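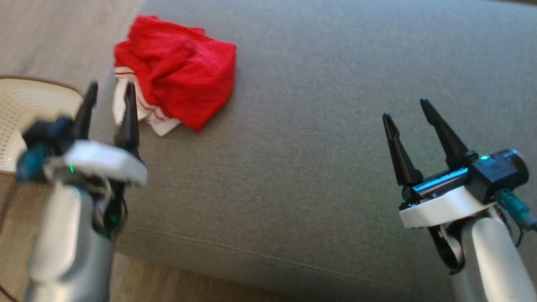

Vichien Khunthong sieht das anders: Wer einmal getragene Sachen nicht sofort wäscht, sei nicht faul, sondern spare Wasser, und ein Projekt über Waschgewohnheiten müsse genau da anfangen und nicht erst an der Maschine. Der Einwand kam bei der Zwischenpräsentation und hat uns den halben Plan umgeworfen. Ursprünglich wollten wir nur Waschgänge erfassen. Temperatur, Programm, Füllung, fertig.

Projektbericht Hauswirtschaft und Umwelt
Thema: Wann ist Wäsche Wäsche? Waschentscheidungen im Wohnheim Kurker, Letusitz
Gruppe: Seung-woo Joo, Ha-neul Gil, Dong-hyun Bang
Betreuung: Jong-dae Ha

Ausgangslage

Über das Waschen selbst gibt es reichlich Literatur. Niedrige Temperatur, volle Trommel, nicht überdosieren, bekannt. Weniger fanden wir zu der Frage davor, also warum ein Kleidungsstück überhaupt in der Maschine landet. Fleck? Geruch? Gewohnheit? Weil eh gerade eine dunkle Maschine läuft und noch Platz ist? Die Entscheidung fällt in ein paar Sekunden, abends, müde, und keiner denkt groß drüber nach. Genau das macht es schwierig zu erheben.

Nach dem Einwand von Vichien also neue Fragestellung: Was passiert mit Kleidung zwischen Ausziehen und Waschen, und wovon hängt ab, ob sie noch mal getragen wird?

Wir nennen diesen Zustand im Bericht Zwischenlage. Der Begriff ist von uns, nicht besonders schön, aber in der Gruppe hat er sich gehalten. Gemeint ist alles, was nicht mehr frisch im Schrank und noch nicht in der Schmutzwäsche ist. Stuhl, Bettkante, Türhaken, Sofa. Jeder kennts.

Vorgehen

Wäschetagebuch auf Papier. Pro Kleidungsstück eine Zeile: was, wie lange getragen, wohin danach, später gewaschen oder wieder angezogen, Grund in Stichworten. Start im April, Laufzeit vier Wochen. Bettwäsche und Handtücher haben wir rausgelassen, dazu wäre ein eigener Bogen nötig gewesen. Unterwäsche und Socken standen zuerst drin, dann gestrichen – die werden nach einmal Tragen gewaschen und machen nur die Liste voll.

Insgesamt 3751 auswertbare Zeilen. Unleserliche Zeilen und solche ohne Angabe zum Verbleib sind da schon abgezogen. Übertragen in die Tabelle hauptsächlich durch Ha-neul, Kontrolle stichprobenartig durch Dong-hyun. Die Kategorien für die Gründe haben wir erst nach dem ersten Durchlesen festgelegt: Geruch, sichtbarer Fleck, Gefühl ("fühlt sich getragen an"), Anlass (Vorstellungsgespräch, Besuch), Maschine lief sowieso, sonstiges. Sonstiges ist leider zu groß geworden.

Dazu Gespräche im Waschsalon Appiah, weil die Maschinen im Keller vom Kurker im Projektzeitraum teilweise gesperrt waren und viele ausgewichen sind. Das war nicht geplant, hat aber einen guten Vergleich ergeben: Im Keller kostet es nichts extra, im Salon zahlt man pro Ladung.

Dosierung: Im Salon hängt ein Spender der Firma Trornex, im Keller schüttet jeder nach Gefühl aus der eigenen Flasche. Wir haben dazu nur gefragt, nicht gemessen. Messen wäre besser gewesen.

Ergebnisse

1. Der Ort entscheidet mit. Was ordentlich über einer Lehne hängt, wird oft wieder angezogen. Was als Haufen liegt, kommt eher in die Wäsche, auch wenn es nur kurz getragen war. Der häufigste Satz dazu in den Stichworten sinngemäß: sah zerknittert aus, also dreckig. Knitter werden als Schmutz gelesen. Für uns das deutlichste Ergebnis überhaupt.

2. Oberteile und Hosen werden völlig unterschiedlich behandelt. Jeans dürfen lange in der Zwischenlage bleiben, T-Shirts kaum. Sweatshirts und Pullover liegen dazwischen und machen die meisten Probleme, weil sich die Leute nicht erinnern, wann das Teil zuletzt gewaschen wurde. Dann lieber sicherheitshalber rein damit.

3. Geruch wird genannt, aber selten geprüft. In den Gesprächen sagten fast alle, sie würden riechen und dann entscheiden. In den Tagebüchern taucht "Gefühl" trotzdem deutlich öfter auf als "Geruch". Kann an unserer Formulierung liegen. Kann auch sein, dass Riechen im Gespräch besser klingt.

4. Die halbvolle Maschine. Wer eine Ladung anfängt und noch Platz sieht, sammelt im Zimmer ein, was herumliegt. Ökologisch auf den ersten Blick sinnvoll, volle Trommel eben. Nur sind darunter viele Sachen, die nicht hätten gewaschen werden müssen, und die nutzen sich dabei ab. Im Salon Appiah war der Effekt noch stärker: Man hat bezahlt, also macht man voll.

Zum Punkt Abnutzung

Hatten wir am Anfang gar nicht auf dem Schirm. Jong-dae Ha hat uns darauf hingewiesen, dass Wasser und Strom nur ein Teil der Rechnung sind und die Lebensdauer der Kleidung der andere. Jede Wäsche kostet Faser. Bei Baumwolle reibt sich die Oberfläche auf, Farbe geht raus, Drucke werden rissig, Bündchen leiern. Dunkle und kräftige Farben zeigen es zuerst, Rot gilt als besonders undankbar. Dazu das bekannte Ausbluten auf helle Besätze, wenn zu warm gewaschen wird.

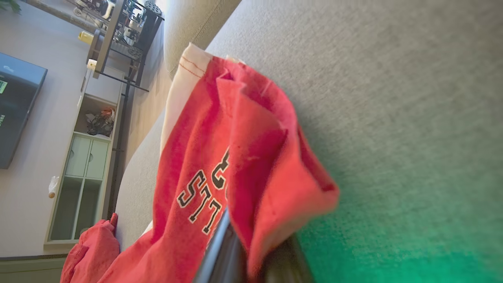 Deshalb haben wir nachträglich eine Zusatzfrage verteilt: Welches Kleidungsstück hast du zuletzt aussortiert und warum? Löcher waren seltener als gedacht. Viel öfter: verwaschen, Form verloren, Aufdruck kaputt. Also Schäden, die wenigstens zum Teil vom Waschen und Trocknen kommen und nicht vom Tragen. Der Trockner im Kurker läuft nur auf einer Stufe, und die ist heiß. Zur Zusatzfrage kam nur ein Teil der Bögen zurück, darum hier keine Prozentwerte.

Seung-woo wollte daraus eine Modellrechnung machen (weniger Wäschen, längere Nutzung, weniger Neukauf). Haben wir angefangen und abgebrochen. Zu viele Annahmen, am Ende hätte man jedes Ergebnis rausbekommen. Die angefangene Tabelle liegt im Anhang, bitte nicht zitieren.

Kleiner Versuch: Haken statt Haufen

In der letzten Tagebuchwoche bekamen drei Zimmer zusätzliche Haken an die Schrankseite, mit der Bitte, Getragenes dort aufzuhängen und nirgends sonst. Keine weitere Anweisung. Ergebniss gemischt. In einem Zimmer hat es sofort funktioniert, da ging die Zahl der gewaschenen Oberteile sichtbar zurück. Im zweiten waren die Haken nach kurzer Zeit voll mit Jacken und Taschen, und alles andere lag wieder wie vorher. Im dritten wurden die Tagebücher in der Woche nicht weitergeführt, also unbrauchbar.

Dong-hyun findet, der Versuch gehört nicht in den Bericht, weil viel zu klein. Die anderen beiden wollten ihn drinlassen. Steht jetzt drin, mit dem Hinweis: kein Beleg, höchstens eine Idee für eine richtige Studie.

Rückmeldungen aus den Gesprächen

Nicht wörtlich, aus den Notizen:
Man wäscht mehr, wenn man zu zweit im Zimmer wohnt, wegen der anderen Person.
Dienstag ist im Keller am wenigsten los, darum wird dienstags auch Halbfertiges gewaschen, Hauptsache Maschine frei.
Lüften auf dem Balkon kennen viele von den Großeltern, machen es selbst aber nicht. Im Kurker gibt es auch nicht überall Balkone.
Sportsachen immer sofort, da keine Diskussion.
Weichspüler wird benutzt, damit es nach frisch riecht, auch bei Sachen, die vorher gar nicht gerochen haben.

Der letzte Punkt wäre ein eigenes Projekt. Frische als Duft, den man kauft.

Fehlerquellen

Wer ein Wäschetagebuch führt, wäscht anders. Das ist uns klar. Mehrere haben geschrieben, dass sie beim Ausfüllen gemerkt haben, wie oft ein Pulli nach einem Nachmittag in die Wäsche geht, und es dann gelassen haben. Gut fürs Wasser, schlecht für die Daten. Außerdem nur Studierende, nur ein Wohnheim, nur Frühjahr. Im Sommer sieht das mit dem Schwitzen natürlich anders aus. Gesperrte Maschinen im Keller haben vermutlich auch dazu geführt, dass Leute länger gewartet haben als sonst. Rausrechnen konnten wir das nicht.

Die Kategorie "Maschine lief sowieso" überschneidet sich mit fast allen anderen. Hätte ein eigenes Ankreuzfeld werden müssen.

Was wir empfehlen würden

An die Wohnheimverwaltung: Haken oder eine Stange pro Zimmer, kostet wenig. Trockner mit Schonstufe bei der nächsten Anschaffung. Ein Aushang zur Dosierung neben den Maschinen, das Wasser in Letusitz ist weich und braucht wenig Mittel. Den Text für den Aushang hat Ha-neul schon geschrieben, muss nur noch jemand drucken.

An die nächste Gruppe: Bogen kürzer. Drei Spalten reichen. Unserer war nach der ersten Woche allen zu lang, gegen Ende stehen in manchen Heften nur noch Striche. Und vorher klären, wer die Tabelle pflegt – bei uns gab es zeitweise zwei Versionen, das Zusammenführen hat einen ganzen Abend gekostet.

Anhang: Bogen leer, Bogen Beispiel ausgefüllt, Gesprächsnotizen (gekürzt), abgebrochene Modelrechnung. Originalhefte können bei Seung-woo Joo eingesehen werden, bitte vorher kurz Bescheid geben.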